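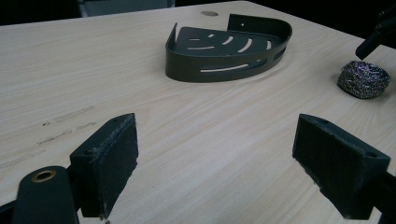

Nurhan Tokgöz wrote in after the March issue to say her corner caddy leaves a ring of soap scum wherever the bottles stand, and she wanted to know if scrubbing would ruin the finish.

By Máté Halász

Take the shelf off the wall and do it on a table. Dish soap and a soft brush will clear most of it. Run the brush along the curved slots from both sides. Keep steel wool for pans, as it can scratch a dark coating.

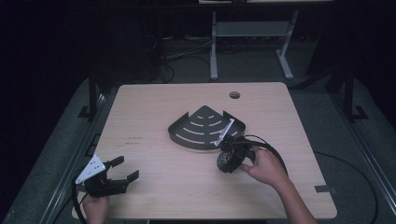

Rinse, then dry the inside corner with a cloth before the shelf goes back up. Wipe the wall behind it too. Mine gets this every 18 days or so, a bit more often in summer.

This site uses cookies. Accept | Settings
Get the Udetham newsletter by email. Sign up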